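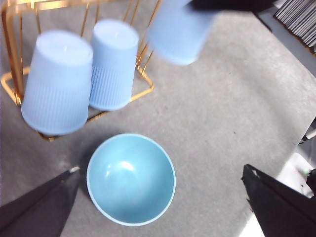
A Place for Every Cup

January 2018

The break room at the Hartley office of Mekar serves 187 employees, and until last year its cups were kept in a single closed cabinet. Staff stacked them as they came from the dishwasher, one inside another. Cups stuck together, rims were chipped, and new arrivals opened several doors before finding anything to drink from.

In May the company asked Coduver, a firm that plans shared kitchens, to review the room. Its recommendations were modest. The cabinet was given over to plates and supplies, and everyday drinkware was moved into the open.

Light blue cups now hang upside down on a gold-colored wire rack, with a light blue bowl on the gray tabletop nearby. The cups are plastic and ribbed along the lower body, with a smooth band near the base. The bowl is ceramic. Keeping to one color family allows pieces of different materials to share a table without looking like leftovers from several sets.

An inverted cup collects less dust, and an open rack lets air reach the inside. Coduver advises that cups be dried before they are hung, as water left on the rim will run down to the table. Metal racks should be wiped with a soft cloth and kept away from abrasive pads, which can dull a shiny finish.

Bowls call for different treatment. They are heavier, and a tall stack is awkward to lift with one hand. The firm suggests stacks of no more than 3, placed away from the table edge.

A second break room, in the Greltow building, will follow the same plan this spring. It is smaller, with a counter 90 inches long, and will serve 150 people. The existing plates will be kept. Orders for additional racks have been placed, and staff have been asked to return any cups still at their desks before the room reopens.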